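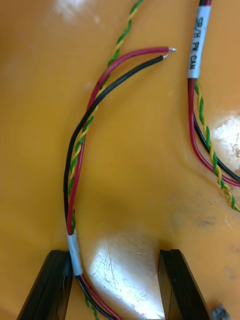 Vanderleia Rocha
@vanderleiarocha
December 1, 2024

Another "100 SF novels you must read" list is going around, and I have the same question I had in June: did whoever wrote it read them?

1/ Kalberg's generation ship book is at number 3. The blurb calls it "a fast-paced adventure." It has 388 pages and the ship doesn't leave dock until page 200. I like that book. Fast it is not.

2/ Plistidlow gets in for the first of the tide novels. Fine. But the list says the narrator is human, and the whole last section is about why you shouldn't have assumed that. Somebody skimmed.

3/ And Falcão is missing completely. Three translated collections, all in print, and no room for one of them? There was room for two Kimitz tie-ins.
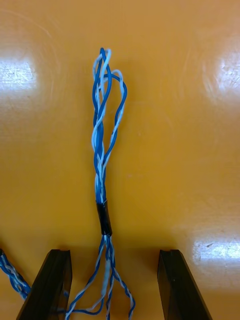
4/ The Kimitz books, by the way, are sequels to a game. They open with a recap of the game. I can't see handing one to a person who has never read any SF and expecting them to come back for more.

5/ Gervásio Marinho replied that lists are only meant to start arguments. Maybe so -- but then call it that. "Must read" is a pretty big claim for something that gets the ending of a book wrong.

6/ Before anyone asks, no, I'm not making my own 100. I doubt I could defend 20 of them.

7/ If you've finished the Kalberg, tell me whether the dock chapters dragged for you too. I keep hearing they're the best part and I'm not convinced. Rereading them this week anyway.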